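# Getting Kids to Brush for the Full Two Minutes: A Term Project at the Nulturgate Dental Clinic

Keerthana Mudaliar, Dental Hygiene Program, second year
Supervisor: Dr. Kamala Bangera

## Why I picked this

When I started my placement at the Nulturgate clinic in January, I spent most of my first weeks sitting in on children's cleanings, and I kept hearing the same conversation between the hygienist and whichever parent had come along. The hygienist would ask how long brushing takes at home, the parent would look at the child, the child would look at the ceiling, and then somebody would say "a while." I have two little nephews and I know exactly what "a while" means at our house (it means until the toothpaste tastes boring). So when Dr. Bangera asked us for project ideas I already had mine, and she was kind enough to let me run with it even though it was a bit bigger than she'd suggested.

My question was a simple one. If a family gets a paper chart and a sand timer to take home, does the child brush longer than a child whose family only gets the usual talk?

## The families

We invited families with a child between five and nine who already came to the clinic for checkups. In the end 16 families said yes, which made me very happy, as I had been warned to expect half that. Eight got the chart and timer and eight got the usual talk. Sudheer Iyengar, my classmate, drew the names out of an envelope so that I couldn't pick favorites, and I will admit I was tempted, there was one little girl who wanted that timer so badly!

Every family kept a log for 3 weeks. A parent wrote down the start and stop time for morning and evening brushing, using a kitchen clock or a phone. The families in the talk group were promised a timer at the end, and they all got one.

## Making the charts

I drew the first chart myself and it was not good. There were too many boxes, and the boxes were so small that a sticker covered two of them. Ronaldo Tolentino at the front desk, who has three children of his own, took one look and told me to give every day its own row with a sun and a moon on it. That version is the one we used. We printed it on heavy paper at the copy shop on Garkstead Road, and the stickers came out of my own drawer at home, where they had been waiting for a purpose for years.
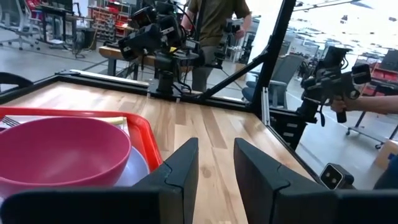

The talk itself stayed the same for both groups. I used the clinic's big model of teeth and an oversized brush, and went through small circles, the gum line, the backs of the front teeth, and the very last molars, which almost every child skips. It took me a good ten minutes with the first family and closer to five by the end, and I think the shorter one was better. Children that age will listen nicely for a little while and then they would really like to hold the brush themselves, so I learned to hand it over early.

## What the logs showed

In the talk group, most children brushed for a little over a minute in the first week and slid back toward a minute after that. In the chart and timer group, six of the eight were at or close to two minutes by the end of the first week, and five were still there in the last one. Evenings were better than mornings in both groups. School mornings were the worst of all, and one mother wrote "bus" in the margin four days running.

One family in the chart group lost the log in the second week, and I left their numbers out of the last comparison. Another family's timer broke and they switched to singing, which worked well enough that I kept them in.

## What I'd be careful about

This was a small group, and these were families who already bring their children to the dentist, so they may not be much like everybody else. Parents also knew I was going to read the logs. A tired parent at bedtime may well round up, and I would too. I also measured only time, and a child can brush the same front tooth for two whole minutes and feel very proud of it. If I did this again I would like to add plaque scores before and after, which Dr. Bangera has said she'd help me with.

## Thanks

Thank you to Dr. Bangera for reading every draft, to Sudheer for the envelope and for checking my arithmetic, to Ronaldo for rescuing the chart, and to all the families, who were patient with my phone calls. Copies of the sun and moon chart are in the folder by the front desk, and anyone in the program is welcome to take one and change it.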